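Paired-grip demonstration

Paired-grip demonstration is a method of teaching two-armed robots by recording a person who works with a gripper in each hand. The person carries out a task at a table while the position of each gripper and the opening of its jaws are logged together with video. The recordings are then used to train a control policy, which is run on a robot fitted with jaws of the same shape. The method was developed at the Ospina Laboratory in Flusalitz and is best known through the Imumeck data set.

Background

Earlier work at the laboratory relied on remote operation, in which a person steered two robot arms from a separate station. Operators found this slow, and tasks that called for both arms to press on the same object were often left unfinished. The hand-held approach removed the arms from the recording stage. The operator feels the object through the tool and can correct a weak hold at once. The drawback is that a person may move in ways a robot arm cannot follow, and such recordings must be found and dropped before training.

Procedure

A session begins with a short calibration in which both grippers are brought to known points on the work surface. The object is then set down, and the operator starts from a rest position with one gripper on either side of it. Each recording covers a single attempt. Operators are asked to keep their wrists within the range of the target arm and to avoid touching the object with their fingers. Failed attempts are kept in a separate folder and labeled with the step at which the hold was lost.

Imumeck data set

The Imumeck data set contains 1,047 recordings divided among 4 task groups: lifting, turning, sliding and handing over. Objects include cardboard cartons, cloth bags, metal trays and clear plastic containers. A second release, known as Vestley, added new table heights and surface colors but kept the same task groups and file layout.

Clear containers

Containers with clear walls are treated as a separate case in the Imumeck documentation. Their edges show up in video mainly as thin bright lines, and these shift as the viewpoint moves. Policies trained only on solid-colored objects tended to close the jaws too early or to miss the wall.

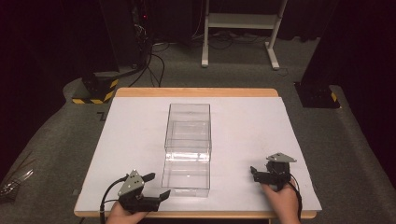
Two changes were made in response. Clear containers were recorded on both pale and dark surfaces, and the training program was given the jaw opening at every time step, so that contact could be judged without relying on the video alone. Results improved for lifting and sliding. Turning remained difficult, in particular when the container was long and narrow and the two jaws had to move at different speeds.

Limitations

The method records no direct measure of force. A firm hold and a light one may look the same in the data if the jaw opening is equal, and thin-walled objects can bend under a policy that has learned from stiffer ones. Later work at Ospina has tested pressure pads inside the jaws, though these are not part of either release.

See also

Learning from demonstration
Two-armed manipulation
Remote operation
Robot gripper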